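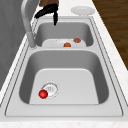 The kitchen sink is a plumbing fixture used for washing dishes, preparing food and disposing of waste water. It consists of one or more basins, a drain opening in each basin, and usually a faucet mounted on the sink or on the counter next to it. Sinks are classified by material, by the number of basins and by the way they are mounted. In the double-basin type, a ledge of the same material as the rim separates the two bowls, and a round drain is set in the floor of the basin. The drain may sit in the center or toward one side, and an off-center drain leaves more usable space in the cabinet underneath.

Materials

Stainless steel is the most widely used material for household kitchen sinks. The grades used are mostly austenitic alloys containing chromium and nickel. Chromium forms a thin oxide layer on the surface that resists corrosion and reforms when scratched. Long contact with chlorine bleach or salt can break down this layer and cause pitting.

Sheet thickness is stated in gauge in the United States and in millimeters elsewhere. A lower gauge number means a thicker sheet. Thin sheet is cheaper and easier to form but dents more readily and transmits more noise. Manufacturers commonly apply rubber pads or a sprayed coating to the underside to reduce vibration and condensation.

Enameled cast iron is made by fusing powdered glass onto a cast iron body. The finish is hard and holds color well, but a sharp impact can chip it and expose the iron to rust. Cast iron sinks are heavy, and the cabinet may need added bracing. Other materials include fireclay, granite composite, copper and solid surface acrylic.

Manufacture

Most steel sinks are made by deep drawing. A flat blank is clamped over a die and pushed into it by a punch, which stretches the metal into a bowl. The corners of a drawn bowl are rounded, as the sheet would tear if forced into a tight angle. Deep bowls are often drawn in two or more stages, with the metal annealed between stages.

Fabricated sinks are made by cutting and folding the sheet, then welding the seams and grinding them flush. This method permits nearly square corners and is suited to small production runs. In both methods the drain opening is punched after the bowl has been formed, and the floor is given a slight pitch toward it.

The Drarthorpe works, a maker of pressed steel household goods, used a modified form of the drawing process in which both bowls of a double sink were drawn from a single blank. The method removed the weld between the bowls but wasted more sheet. According to the trade historian Nnamdi Oyewole, the works listed 145 sink patterns in its largest catalog, of which 140 were variations in drain position and faucet drilling. The Lorngate pattern, a double sink with unequal bowls, was the last to remain in production.

Mounting

Top-mount sinks, also called drop-in or self-rimming sinks, are lowered into a cutout in the counter. The rim rests on the counter surface and is held by clips tightened from below. A bead of sealant under the rim keeps water out of the cutout. This type can be used with laminate counters, where the cut edge must be covered.

Undermount sinks are fixed to the underside of the counter with brackets and adhesive. The edge of the cutout is exposed and must be made of a water-resistant material such as stone. Flush-mount sinks sit in a shallow recess so that the rim is level with the counter. Apron-front sinks have an exposed front wall and need a cabinet cut to suit.

Basin arrangement

Single-basin sinks provide the largest uninterrupted space and accept baking sheets and roasting pans. Double-basin sinks allow washing and rinsing to be done separately. The basins may be equal or unequal in size. Triple-basin sinks are found mainly in commercial kitchens, where separate compartments are used for washing, rinsing and sanitizing.

The height of the divider affects use. A full-height divider keeps the water in the two basins separate. A low divider, set well below the rim, allows long-handled pans to lie across both basins but limits the depth to which either can be filled on its own. Ching-wen Siu's survey of domestic fixtures, published by the Moulin press, treats the low divider as a compromise between the single and double types and gives it a separate entry, no. 747.

Faucets

Kitchen faucets are mounted through holes in the sink rim or counter, or on the wall. The number of holes in the rim must match the faucet, although a cover plate can hide unused ones. Single-lever faucets control flow and temperature with one cartridge. Older two-handle designs use a separate valve for hot and cold water.

The gooseneck spout has a tall arch that leaves room for large pots. On double sinks the spout normally swivels so that it can serve either basin, and its reach is chosen so that the stream falls clear of the divider and the back wall. A high spout over a shallow bowl tends to splash – an aerator reduces this by mixing air into the stream.

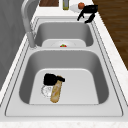
Drainage

Each basin is fitted with a strainer assembly that clamps to the drain opening. A removable basket catches food scraps and, when pressed down, seals the opening. In a double sink, the tailpieces from the two strainers are commonly joined and led to a single trap. The trap holds a quantity of water that blocks sewer gas from entering the room.

Where a food waste disposer is fitted, it replaces the strainer on one basin. The discharge pipe from the disposer must be arranged so that ground waste is not forced into the other basin. The Emenent fitting, a tee with an internal baffle, was designed for this purpose – similar baffled tees are required by many plumbing codes.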